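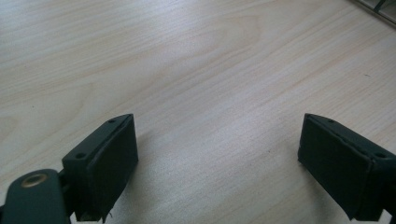 A light-colored wooden tabletop with an oval figure in the grain.

Workshop notes: finishing pale wood tabletops

Several members have asked for a written version of the July evening on clear finishes. What follows is the substance of it, with the cut schedule and the test results from the Husar Street shop added. Sebastian Stoica ran the session and has checked the numbers.

The subject was pale wood: ash, maple, birch, and light oak, solid or veneered. These species show finishing faults that walnut hides. Oil-based products turn them yellow, sanding scratches across the grain catch the light, and glue that was not cleaned up before finishing leaves a blotch that no later coat will cover.

Start by finding out what the top is made of. Look at the end of the board. On solid wood the lines on the face continue down over the edge and meet the growth rings on the end. On veneer they stop at the corner, or the edge has a separate strip with its own pattern. If the edge has been lipped in solid wood, turn the piece over and compare the underside with the face. A knot or a large loop on the face that has no counterpart below is a good sign of veneer, though wide boards can mislead. When in doubt, treat the top as veneer.

The distinction matters at the sanding stage. A solid top can be taken down as far as the scratches require. A modern face veneer can be thinner than a business card, and a random orbit sander with a coarse disc will go through it in seconds at the edges, where the pad tips. For veneer, use a hand block with a cork face and stay off the last inch until the final grit. Vacuum between grits. A single grain of coarse abrasive left under the pad will cut a curl that shows only after the first coat.

On solid tops the shop schedule begins at 110 grit if the surface has old finish or planer marks. Members who learned on 120 can use 120; the difference is small. Go on to 150, then 180, and stop there for film finishes. Going finer closes the surface and gives the first coat less to hold. For hardwax oils follow the maker's sheet, as some of them want a coarser surface than people expect.

Raising the grain is necessary for waterborne finishes and optional for the rest. Wipe the top with a damp cloth, wait 2 hours, and knock back the fibers with a worn piece of the last grit. Do not use a fresh sheet. It will cut below the raised fibers and expose new ones, and the first coat will raise those in turn.

Now the finishes. Stoica brought four offcuts of the same maple board, each coated in spring and left on a south windowsill at the shop with half of its face covered by card.

The Fisow waterborne satin changed the color least. The exposed half was slightly warmer than the covered half, and the difference could be seen only with the two side by side. It dries fast, so lap marks are a risk on anything wider than the applicator can cover in one pass. Work with a partner on large tops, or thin the first coat if the label allows it.

The Trudier oil-modified varnish was amber from the first day and darker by summer. It levels better than the Fisow and is easier to brush. On oak it looks right. On maple or birch it gives the color of old office furniture, and the customer should see a sample before agreeing to it.

The hardwax oil sat between the two for color. It is the easiest to repair, as a worn patch can be rubbed out and recoated without stripping the whole top. Resistance to water rings was fair after a full cure and poor before it. The can says seven days. We would allow longer in an unheated room.

The last offcut had dewaxed blonde shellac under the Fisow. This brought out the figure more than the waterborne finish did alone, with very little yellowing. It adds a step, and the shellac has to be fresh. Test a drop on glass the night before; if it is still tacky in the morning, throw the batch out.

Between coats, sand lightly with 2,000 grit only if the next operation is polishing. For adhesion use 320. Several people at the session had this the wrong way around and had been recoating over a surface too slick to grip -- the usual result is a top coat that peels at the front edge, where forearms rest.

Apply 4 thin coats of waterborne finish to a dining top, or two of hardwax oil. A desk can take one fewer of the waterborne. Coat the underside as well on solid tops. An uncoated underside takes up moisture faster than the face and the board will cup. Veneer on a stable core is more forgiving, but one sealing coat underneath is still good practice.

Oily rags go into the lidded metal can by the back door, soaked with water first. The can is emptied after each evening session. Do not leave rags folded on the bench or in the general trash.

The shop has part cans of both varnishes for members who want to try a sample board before buying. Sign them out on the sheet inside the finish cabinet. The Joruvitz cork blocks are back in stock at the tool counter in both sizes. Stoica's offcuts are on the shelf above the glue rack and can be handled, but please leave the cards taped in place, as the test runs through winter.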